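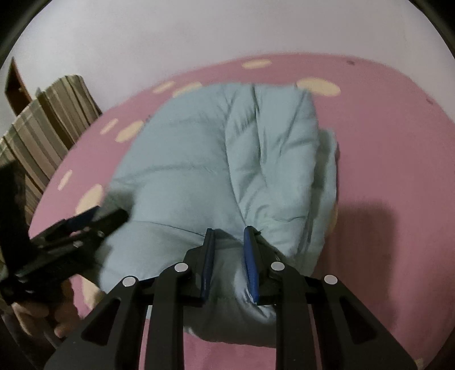

Das Textilpflegehaus Gelberg sucht zum nächstmöglichen Zeitpunkt eine Fachkraft (m/w/d) für Annahme, Pflege und Faltung von Oberbekleidung und Bettwäsche in Teilzeit oder Vollzeit. Die Stelle ist dem Arbeitsbereich Daunen und Wattierung zugeordnet, in dem gesteppte Jacken, Mäntel, Westen, Bettdecken und Kissen bearbeitet werden. Wer in diesem Bereich tätig ist, hat es selten mit glatt liegender Ware zu tun. Eine hellblaue Steppjacke, die zusammengeschoben und mehrfach in sich gefaltet auf einem rosafarbenen Laken liegt, mit einer tiefen Falte quer durch die Mitte und einer eingerollten Kante an der rechten Seite, entspricht dem üblichen Ausgangszustand. Von dort aus ist das Stück zu öffnen, zu glätten, zu prüfen und in die vorgeschriebene Form zu bringen.

Über uns

Gelberg übernimmt die Reinigung, Instandhaltung und Einlagerung von Textilien für private Haushalte, Pensionen und Wohnheime. Zum Haus gehören die Annahmestelle in Cuseck und der dort angeschlossene Betrieb mit Waschraum, Trockenraum, Faltraum und Lager. Im Mai wurde der Faltraum um 3 Arbeitsplätze erweitert, von denen einer mit dieser Ausschreibung besetzt werden soll. Im vergangenen Geschäftsjahr wurden im Arbeitsbereich Daunen und Wattierung 2.599 Einzelstücke bearbeitet; der größte Teil davon entfiel auf die Wochen nach dem Ende der kalten Jahreszeit, in denen die Winterkleidung zur Einlagerung abgegeben wird.

Ihre Aufgaben

Annahme der Ware am Tresen, Sichtprüfung auf Flecken, offene Nähte, austretende Füllung und beschädigte Verschlüsse
Erfassung der Stücke im Auftragsprogramm Wumamov einschließlich der Angaben auf dem Pflegeetikett
Leeren der Taschen in Gegenwart der Kundschaft und Schließen aller Reiß- und Klettverschlüsse vor der Wäsche
Auflockern verklumpter Füllungen nach dem Trocknen, Kammer für Kammer, von Hand
Faltung nach Hausvorgabe, getrennt nach Jacken, Mänteln, Westen und Bettwaren
Beziehen und Falten von Laken, Spannbetttüchern und Bezügen
Verpacken in atmungsaktive Lagerhüllen, Etikettierung und Einordnung in das Regallager
Ausgabe der Ware und Entgegennahme von Beanstandungen

Zur Faltung gesteppter Jacken

Die Hausvorgabe für gesteppte Oberbekleidung wird während der Einarbeitung vermittelt und ist für alle Beschäftigten verbindlich. Sie sei hier in den Grundzügen wiedergegeben, damit Bewerberinnen und Bewerber sich ein Bild von der Tätigkeit machen können. Die Jacke wird mit geschlossenem Verschluss und der Vorderseite nach unten auf eine saubere, unifarbene Unterlage gelegt. Die Ärmel werden zur Rückenmitte hin eingeschlagen, ohne die Schulternaht zu knicken. Anschließend wird die Luft mit der flachen Hand vom Saum in Richtung Kragen ausgestrichen. Die Faltung erfolgt entlang der Steppnähte; ein Knick durch die gefüllte Kammer ist zu vermeiden. Der Außenstoff darf nur flächig gefasst werden. Bei dünnen, leicht glänzenden Geweben bleiben Druckstellen sonst längere Zeit sichtbar.

Für Stücke mit Kapuze, für Kindergrößen und für Jacken mit herausnehmbarem Futter gelten abweichende Regelungen. Kompressionsbeutel werden in unserem Haus für Daunenware nicht verwendet — auch nicht auf ausdrücklichen Wunsch der Kundschaft.

Ihr Profil

Erwartet werden eine abgeschlossene Ausbildung in der Textilreinigung, im Textilhandel, in der Hauswirtschaft oder in einem vergleichbaren Beruf oder eine einschlägige Berufserfahrung von mindestens 2 Jahren. Quereinsteigende werden berücksichtigt, sofern sie einen sorgfältigen Umgang mit empfindlichen Geweben nachweisen können, etwa aus einer Schneiderei oder einem Hotelbetrieb. Sie verfügen über Kenntnisse der gängigen Pflegesymbole und sind in der Lage, im Stehen zu arbeiten und Wäschekörbe zu heben. Deutschkenntnisse, die ein Beratungsgespräch am Tresen erlauben, sind erforderlich. Weitere Sprachen sind willkommen. Eine Allergie gegen Federn oder Hausstaub schließt den Einsatz in diesem Arbeitsbereich leider aus.

Wir bieten

Ein zunächst befristetes Arbeitsverhältnis mit der Absicht der Übernahme, wahlweise mit 20 Wochenstunden oder in Vollzeit
Feste Dienstzeiten im Früh- oder Spätdienst, Sonntagsarbeit fällt nicht an
Höhenverstellbare Falttische und gestellte Arbeitskleidung
Eine begleitete Einarbeitung, zunächst im Faltraum, danach an der Annahme
Kostenfreie Reinigung der eigenen Winterkleidung und Bettwaren
Einen Zuschuss zur Monatskarte

Die Mittagsverpflegung kann zum Personalpreis im benachbarten Speisehaus Cù eingenommen werden.

Auswahlverfahren

Nach Durchsicht der Unterlagen werden geeignete Bewerberinnen und Bewerber zu einem Gespräch mit anschließender Arbeitsprobe nach Cuseck eingeladen. Die Arbeitsprobe umfasst das Falten einer gesteppten Jacke, eines Spannbetttuchs und eines Oberhemds sowie die Beurteilung eines Pflegeetiketts. Bewertet werden Sorgfalt und Arbeitsweise; die benötigte Zeit bleibt außer Betracht. Für die Arbeitsprobe ist keine Vorbereitung notwendig, das Material wird gestellt. Ringe und Armbänder sind vorher abzulegen.

Bewerbung

Ihre Bewerbung mit Anschreiben, tabellarischem Lebenslauf und Zeugniskopien richten Sie bitte bis zum 12. Juni 2022 an die Personalstelle des Textilpflegehauses Gelberg in Cuseck, Kennwort „Faltraum“. Bitte geben Sie den gewünschten Stundenumfang und den frühestmöglichen Eintrittstermin an. Unterlagen können auch während der Öffnungszeiten an der Annahmestelle abgegeben werden. Von der Zusendung in Mappen bitten wir abzusehen; eine Rücksendung erfolgt nur bei beigefügtem, ausreichend frankiertem Umschlag.

Schwerbehinderte Menschen werden bei gleicher Eignung bevorzugt berücksichtigt. Kosten, die im Zusammenhang mit der Bewerbung entstehen, insbesondere Reisekosten, können nicht erstattet werden. Die übermittelten Daten werden ausschließlich für das Auswahlverfahren verarbeitet und nach dessen Abschluss fristgerecht gelöscht.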